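August 2, 2025

I went to the open day at the Grerkum lyrics office in Kendbridge because I have spent years swearing at song words on the internet, and I wanted to see who was responsible. Grerkum supplies the words that scroll past in karaoke bars and under a good many songs online. The invitation promised "a look behind the lines". It also promised parking, and there was none.

We were a group of 48, split in two, and my half started in the listening room. Staff sit in booths with headphones and type what they hear. Our guide said every song is heard by two people who don't confer, and a third settles the quarrels. Fine, if it happens. The demonstration song was a slow ballad with one singer and hardly any drums, and my aunt could have typed it out from the next room. I asked to see them do something fast with a distorted guitar over it and was told the afternoon group might get that. I asked the afternoon group later. They got the ballad.

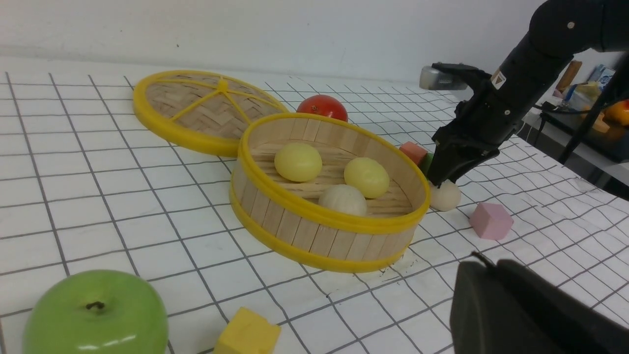

## The corrections desk

I had more time for this part. Listeners send in complaints and a small team goes through them on two big screens. The guide gave the backlog as 208 songs, which sounded low to me for a catalogue that size, and when pressed she agreed it only covered the ones marked urgent. What makes a song urgent? A complaint from the label, mostly. So if you are merely a person who can hear that the second verse is wrong, you wait.

They do repeat choruses in full now, which pleased the karaoke people and annoyed me. I don't need the same four lines set out six times down a page. The guide said pages with full choruses get read for longer. I should think they do, you have to scroll past them.

## The Kandpal demonstration

Kandpal is the new timing program, meant to match each word to the moment it is sung. It costs 2,999 a year for a bar licence and they were very keen that we should know this. It was run on a song by a Jinville choir, and it kept up nicely until the altos came in, when it jumped a line and stayed a line ahead to the end. The man at the keyboard talked over it. We were told a fix is due in October.

The leaflet says Kandpal handles 44 languages. We heard one.

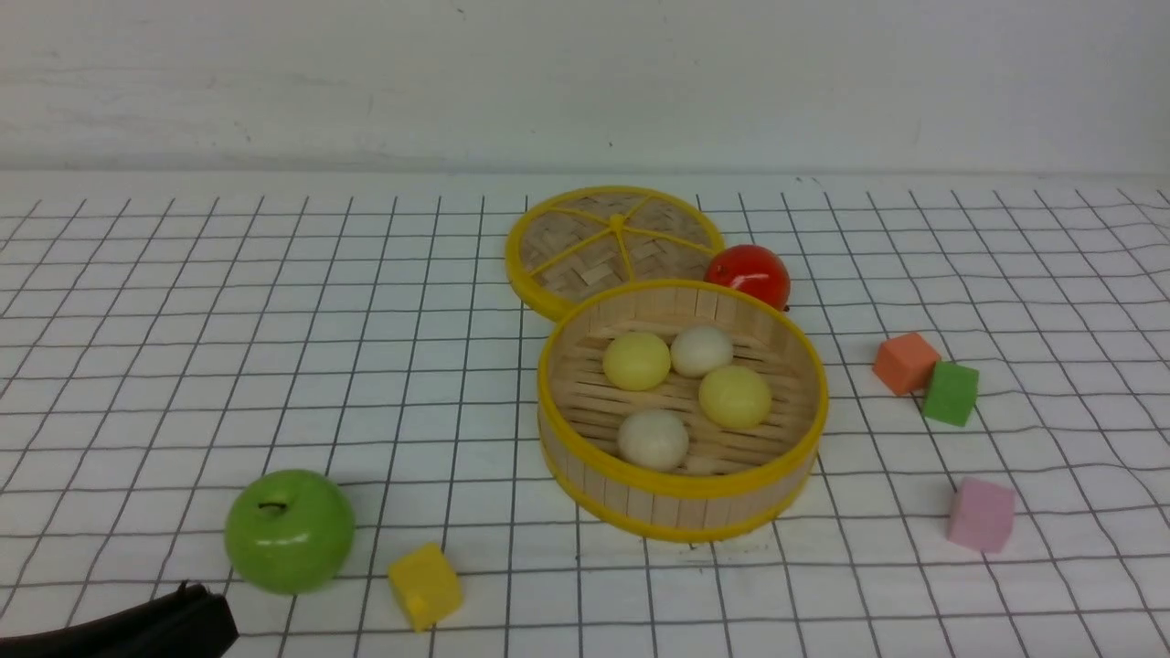 **Can you send in a correction without an account?**

For small slips, there's an open form at the foot of each song page. Anything longer than a line needs a free account, and they ask you to give the time in the recording where the words go wrong.

I filled in the form on a visitors' terminal before I left, for a song where "harbour" has been down as "hard work" for as long as I've known the page. It thanked me and gave me a reference number. I've looked again since and it still says hard work.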